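How to run a simulated robot demo at an open day (and not lose the room)

Posted in: Guides, Outreach

Wrote this up fast after our October open day, while I still remember what went wrong. We run a two-arm robot in a simulated dining room, on a big screen, visitors stand around and ask things. If you have a sim and a spare afternoon you can do the same. Notes are for whoever sets up next, but should work for any lab or club.

Two views go up on the screen, side by side. One from the gripper, one looking over the robot's own body at the room:

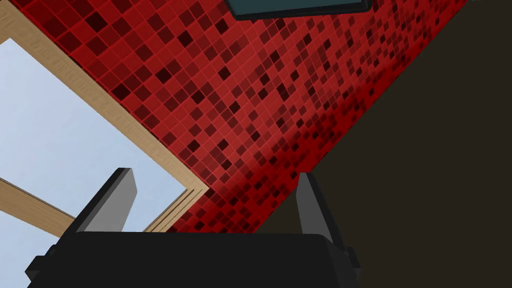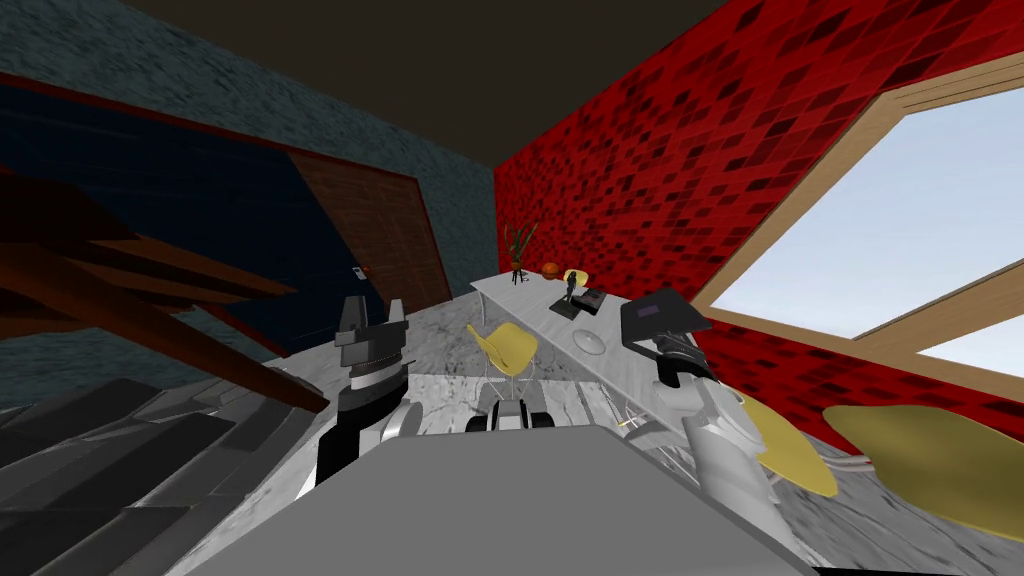 1. Pick the room before you pick the task

Big mistake the first year. We had a great task and a gray box to do it in. People walked right past. Now we use the room with the red tile wall and the yellow chairs, and they stop.

What you want in a room:
— strong colors, so it reads from the back row
— things people have names for. Table, plant, phone, chair
— one long surface to work on

The marble-topped table does most of the job for us. Ours is scene 609 in the Pundow library, if you have access. If not, anything with a long table is fine.

2. Fix the seed

Please. Set it to 2817 or whatever you like, but set it and write it on the run sheet. Random layouts are good for training and terrible for a show. You want the table things where you rehearsed them.

Check the lighting after you set it. Some seeds give you a very dark room and the projector makes it worse.

3. Two views, no more

We tried four. Visitors didn't know where to look and neither did the person talking.

Gripper view goes on the left. It's confusing on its own — tilted, close up, walls going every which way — so tell people right away which part is the hand. Point at the two fingers. Then point to the wide view and find an arm there too. Takes ten seconds and after that they follow.

The wide view is very wide. Walls bend. Somebody will ask if the room is realy shaped like that. Say no, it's the lens setting, move on.

4. Start with open jaws and an easy reach

Don't open with the hard thing. Order we use:

a. Arms up, grippers open. Hold it there while people come in.
b. Open and close each gripper once, slowly.
c. Turn the wrist. Let them watch the left view swing around. Kids love this.
d. One reach toward the table. Stop short, talk, then carry on.
e. The real task.

Step c is the one everybody skips when they're running late. Don't skip it. It's where people work out that the left view is attached to the hand.

5. Let visitors choose the target

Ask "what should it go for?" and wait. Someone shouts out the orange thing, someone else wants the phone. Have both ready to go as saved targets. The glass plate too if you're brave, I'm not. Clear things give our planner trouble and a failed grasp in front of a school group is a long minute.

If it does fail, let it fail, say what you think happened, reset. Reset key should be taped to the desk. Ours is F6. Check yours, it moved when we went over to the Putora viewer and I spent most of one session pressing screenshot.

6. Script (short one)

Bontu Gebretsadik wrote this for us and I've hardly changed it:

"This is a robot in a room that exists only in the computer. We practice in here first so we can get things wrong for free. On one side you see what the hand sees. On the other you see the room from the robot's body. Who wants to give it a job?"

That's it. Then stop talking. Bontu's rule is two sentences per question after that, and she will tap her watch at you.

7. Laptop and screen setup

— Plug in the charger. Yes, really
— Frame rate capped. 36 looked smooth on our machine, higher made the fans scream over the speaker
— Notifications off
— Local copy of the scene, don't count on the building wifi
— Second laptop with a recorded run, same seed, ready to swap in

The Afridi projector in the small hall washes out reds. Turn brightness down one notch, it helps the tile wall a lot. The Gunico one in the big hall is fine as is.

8. Questions you'll get

Is it learning right now? Ours isn't, it's running something already trained. Check what you have loaded before you answer this one.

Can I drive it? Yes if you have a gamepad. Map only one arm. Two arms on one pad is a mess, tried it.

Why not show the real robot? Say where the real one is and whether they can see it later. If there's a tour, give the time.

Does it know what a chair is? Good question, depends on your setup, and better to say you're not sure than to make something up.

9. Packing up

Save the log. Note which targets people picked and which runs failed. Put the seed back to random or the training people will be mad at you (they were).

Unplug the gamepad and put it back in the blue bin, with teh cable this time.

Run sheet template is in the shared outreach folder, first file. If you change the order in step 4, write it on there so the next person knows.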